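Search the help pages Go

Clearing up after craft afternoon - your questions

Do I have to wash the paper cups?
A quick rinse is plenty, and if a cup has gone soft at the rim just pop it in the recycling. We go through an awful lot of them at Stirkina, so please don't feel bad about the odd one.

What about things that have tipped over on the table?
Start with those! Stand up the cups and cans first, then gather the blocks, and you'll find the tablecloth is much easier to get at once there's nothing left to roll off it.
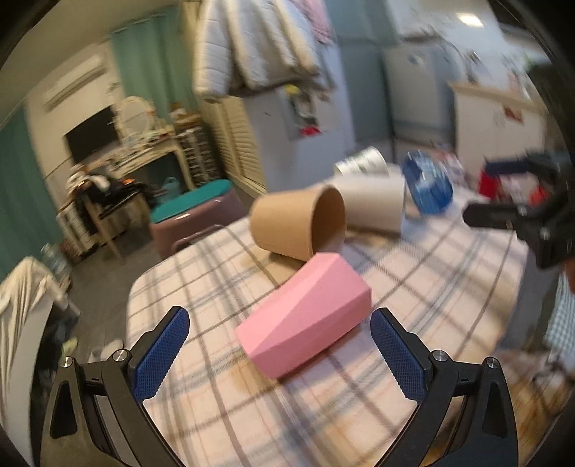

Blocks go back in the tub by colour if you have the patience, or all in together if you don't - the kids will mix them up again in 10 minutes anyway. The cloth gets a good shake outside and goes home with whoever has room in their wash.

When should we be finished?
By 5, please, so the kitchen is free for supper. If you're running behind, give Mahlet Gidey a shout and she'll happily lend a hand.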